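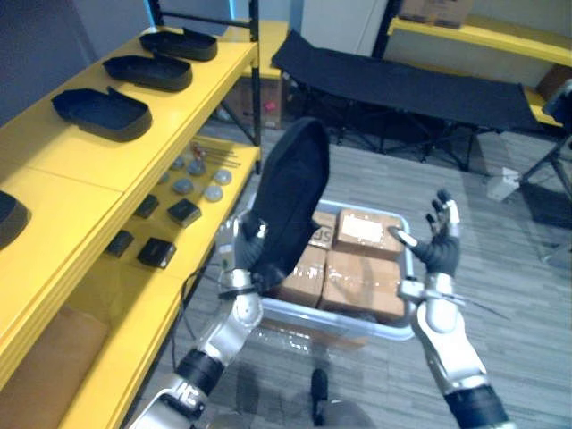
4.2 Did the shared council change anything?

Marama Tapsell
April 2024

We use cookies to remember your settings. Accept / Manage

Supporters of the Cuna-Limell border council say that it brought the two towns closer together. The claim rests mostly on the council's own yearly reports, and these should be read with care. They count meetings held and statements adopted. They do not tell us if a statement led to a change in either town's law.

We went through all 354 statements adopted in the council's first two terms and looked for any later vote, in either town hall, on the same matter. We found one in 91 cases. That sounds respectable until the content is checked. Most of those votes dealt with matters already on the local agenda before the council spoke, such as school bus times and the opening hours of the bridge office. Only 6 could be traced, through minutes or drafts, to wording that came from the council itself.

Tanner's earlier study reads the same record more kindly. It treats any vote within a year as a sign of influence - a generous rule, and one that would credit the council with the January budget, which both towns pass every year in any case. We see no good reason to keep it.

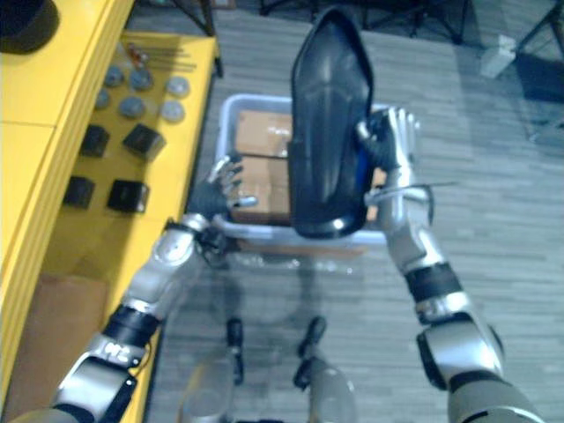 Figure 3. Robot arms at a yellow table, the right hand gripping a black molded plastic shell.

Public opinion offers little more support. The Zillus survey asked 143 residents how they felt about the council, and a majority had a good opinion of it. The same people were then asked to name one thing it had done, and almost 91 could not. Warm feeling toward a body whose work is unknown is weak evidence of a shared political life. It may reflect the wording of the question, which described the council as a place where neighbors solve problems together.

None of this shows that the council did harm. Its budget was small, and some members plainly valued the contact. But the step from contact to integration is assumed in the reports and never tested, and wages, rents and taxes on the two sides moved apart during the whole period. Section 4.3 takes up rents, where the gap is widest.

Related items
Who pays for the bridge? Tolls and local taxes in Limell
Voting across the line: turnout in Cuna
Tanner's influence measure, a second look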